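Gondale Project: progress report to the Anda Fund
Period to the end of April
Prepared by Bilal Obeidat, project lead

Dear all,

I promised at the last call that this report would be mostly the open day, and it is. The usual budget sheet and risk register are attached separately, and very little has moved in either of them.

1. The open day

We held it on 4th April in the upstairs room, the one with the windows over the basketball court. Your grant conditions asked for one public demonstration before the halfway point. I will admit that I had been dreading it a bit, and I now wish we had done it months ago!

In all, 306 people signed in. We had planned for far fewer, and by late morning we were letting visitors up in batches so that everyone could get close enough to see. School groups made up a good part of the crowd, 97 pupils altogether, and they asked the hardest questions of the day. One girl wanted to know how the robot decides that a room is tidy. We have had long arguments in the team about exactly that, and I gave her a very long answer (her teacher had to lead her away in the end).

For those of you new to the programme, Gondale teaches a mobile robot to put rooms back in order at the end of the day: tucking chairs in, straightening tables, closing cupboards, leaving things ready for the morning. People show it how first, again and again and in slightly different ways, and the robot learns from those recordings. The robot itself is the Resara base with two arms that you paid for in year one.

The demonstration had two halves. In the first, a member of the team went through the task by hand while I talked the visitors through what we record and why we want so many versions of it. In the second, the robot did the same job on its own at a separate desk. I had worried that people would drift off during the first half, but they stayed, and plenty of them asked to have a go. 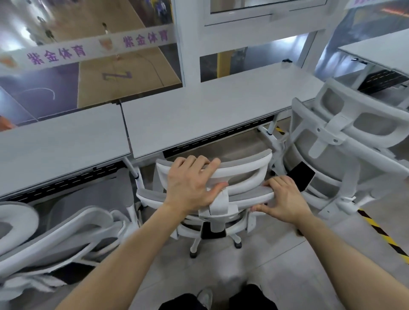

Chairs have become the heart of the project this year, more than any of us expected when we wrote the proposal. A cupboard door only moves one way, but an office chair rolls, swivels and leans, and it never does quite the same thing twice. The question visitors asked most was why we don't simply have the robot push from the middle. The answer is in how people hold a chair: one hand over the top rail, the other lower down on the side of the backrest, so that they can steer with one and steady with the other. Copying that split grip has made a big difference to us. Before February the robot used both grippers at the same height, and on casters that meant the chair would swing round and arrive at the desk sideways. Since we changed over to recordings with one hand high and one hand low, it mostly goes in straight.

The robot attempted the chair task 3 times in front of each batch. I won't pretend that every run was perfect. In one of the early ones it stopped halfway and waited, having lost sight of the desk edge when the visitors moved forward and their shadows fell across it. We asked people to take a step back, restarted, and it finished to a round of applause that I think was warmer than it would have got for a clean run. A later batch saw it bump the desk, gently, and correct itself without any help from us. I was delighted with that one. It is the behaviour we have been chasing all winter.

2. What visitors told us

We put out feedback cards and got 293 back. I have read every one of them. The full set has been typed up and is in the shared folder, but these are the points that came up again and again:

It is slower than people imagined. They are right, and speed is the main job for the next period.

Many people would like it to say something before it moves. We had thought about a light. Several cards suggested a spoken word or a soft chime, and we will try both.

Cleaning staff from two nearby buildings came along and stayed for over an hour. They told us that chairs are a nuisance but bins and cables are worse, and they offered to show us their evening round. We have already said yes.

A few people were uneasy about jobs. We talked with them at length and didn't rush it. I would like us to hold a proper session on this before the autumn and will send a short plan.

3. Work since the last report

The collection of recordings is on schedule. We have added more kinds of chair, including ones with tilting backs, which used to confuse the robot badly when they had been left leaning. Aguirre, who supply the grippers, sent us softer finger pads in March and these hold a thin rail far better than the old ones did. We fitted them in time for the open day and had no slips.

The software for checking recordings has been slower going. It still needs a person to look over each one, and that eats up afternoons. I have moved one team member across to it full time until the end of the next period.

4. Next steps

Speed comes first, then the warning sound, then the evening round with the cleaning staff. We would also like to repeat the open day in a smaller form, with booked slots and more time for people to try the recording work themselves. The hall has offered us the same room at the same rate, so the cost can come out of the outreach line with no change to the total.

If any of you can get here before then, please do come. A report can't really get across what it is like to watch the thing line up a chair. Let me know which dates suit and I'll book the room.

With thanks and best wishes,
Bilal Obeidat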